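## 3. The build and the workspace
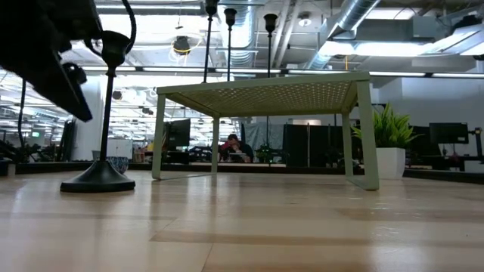
**Figure 2.** The tabletop with the gripper, the shelf and the candlesticks, from the low camera position.

The arm was assembled in the shared workshop at Pramarbridge between other people's projects, and most of the choices in this section follow from that. It is bolted to a bench which has to be cleared when other members need it, so the mount, the controller box and the cameras were all designed to come off and go back on with ordinary hand tools. The base plate locates on two steel dowels and is held by four bolts. We did not try to make the arm itself precise. We tried to make the placing of the arm repeatable, and left the rest to calibration. The objects were chosen in the same spirit, from household goods that people at Pramarbridge could buy or bring from home. The tall black candlesticks in Figure 2 have thin stems and wide round bases, and they gave the planner more trouble than anything else we tried, for reasons given in Section 3.3. The perforated shelf was picked as a surface to place things on and turned out to be of more use as a test of the depth camera.

### 3.1 Arm and gripper

The arm is a six-joint design built from the Jacquet plans, with two changes. The first is at the shoulder, where the printed bracket in the plans flexed under load and was replaced with a folded steel one. The second is at the wrist, where we moved the motor back along the forearm and drove the joint by belt. This took weight off the end of the arm at the cost of some backlash, which we measured and corrected for in software.

The gripper is a two-finger parallel type, made from flat plates and brackets. Plates were preferred to printed parts because the workshop has a good bandsaw and drill press, and a bent plate can be replaced in an afternoon. The finger pads are silicone sheet glued to the plates. They wear, and we changed them twice during the work.

Cabling took longer than any other part of the build. The first version ran the gripper cables tight along the forearm, and the connector at the wrist failed in the second week. The second version leaves a free loop above the gripper so that the wrist can turn through its full range without pulling. The loop must be allowed for in planning - it can catch on tall objects when the arm moves sideways - and we treat it as a fixed volume attached to the last link.

The controller is a Hustow board in a plastic box under the bench. It has its own supply and an emergency stop on a long lead, which hangs at the front edge where either hand can reach it.

### 3.2 Cameras

Two cameras are used. One is a depth camera on a post looking down at the table, and it supplies the point cloud for planning. The other is a plain colour camera placed low, close to the level of the tabletop. The low camera was added late. With the depth camera alone we had no reliable way of telling whether a finger had passed under the rim of an object or in front of it, and the recordings were hard to interpret afterwards. A low view shows the gap between gripper and object directly.

The disadvantage of the low position is the background. It takes in a good deal of the room, including desks, monitors and rows of ceiling lights, and people work there through the day. We made no attempt to screen the table off. A detector that only works against a blank sheet would be of little use to other groups building in a shared room, and the sheet would have had to be taken down every evening. Exposure is fixed at the start of each session and not changed.

The low camera is calibrated with a printed board laid at marked positions on the table. The procedure takes one person a few minutes and is repeated each time the arm is remounted. If the error is above 2 pixels the bolts are loosened, the base is reseated and the calibration is run again. In most cases the cause was swarf under the base plate, and wiping the bench before mounting is now the first step in our written instructions.

### 3.3 Objects and layout

Layouts were set by hand. For each one, a member of the group placed the objects without reference to the planner and then left the table alone until the attempt was over. We did not use a random generator, as an early trial produced layouts that were scattered evenly over the table in a way that real tables are not. People put tall things behind low things and leave objects near edges. We wanted that.

Candlesticks are difficult for three separate reasons. The stem is thin and matt black and returns few depth points, so that the cloud often contains a cup and a base with nothing joining them. The segmentation step then reports two objects. The cup is wider than the stem, and a gripper coming down from above closes on the cup or knocks it. Lastly, the weight of the object cannot be judged from its shape. We dealt with the first by adding a rule that joins two clusters when one lies directly above the other and the low camera finds a dark vertical edge between them. For the second, the approach to any object of this kind is made from the side at half height. The third was left alone.

The shelf raised a different problem. Seen from above, its top panel is full of small round holes, and the depth camera reported either the panel or the table beneath it depending on the angle. The resulting surface was ragged, and the planner would sometimes find a path straight through it. Filling the holes in software worked for placing objects on top. It did not help with reaching underneath, where the legs slant and the clear width changes with height. In the end the shelf was measured by hand and entered as a fixed model, and the cameras were used only to find its position. This is a weakness, and we return to it in Section 6.

Plants were included as obstacles and never as targets. Fine leaves that fan outward appear in the cloud as a loose haze, larger than the pot and different from one reading to the next. We wrap the whole plant in a single upright cylinder and keep the arm out of it. Small bowls gave little trouble except near the edge of the table, where the side approach is not available and the gripper has to come in over the rim.

### 3.4 Attempts recorded

In total 2,000 attempts were recorded, an attempt being one planned reach towards one target, ending in a lift, a drop, a stop by the operator or a planning failure. Of these, 262 were stopped by the operator before contact. A further 138 ended with the planner returning no path, nearly all of them in layouts where the target stood behind the shelf.

Stops by the operator need a word of caution. The operator was told to press the stop whenever a collision seemed likely, and people differ in when they think that is. Some of the stopped attempts would no doubt have gone through. We have counted them all as failures in Section 4, and the figures given there should be read as a lower bound on what the arm can do.

Each recording holds the joint positions, the gripper width, both camera streams and a one-line note typed by the operator. The notes were meant as a convenience and became the most used part of the data. Searching them for the word "cable" was how we found the fault in the belt tensioner described in Section 5.1, which we had until then put down to the loop catching. Files are stored in the Britura format, one per attempt, with the calibration for that session copied into each. Copying it wastes space, but a file can then be opened by itself, and sessions from before and after a remount can be mixed without keeping a separate table of dates.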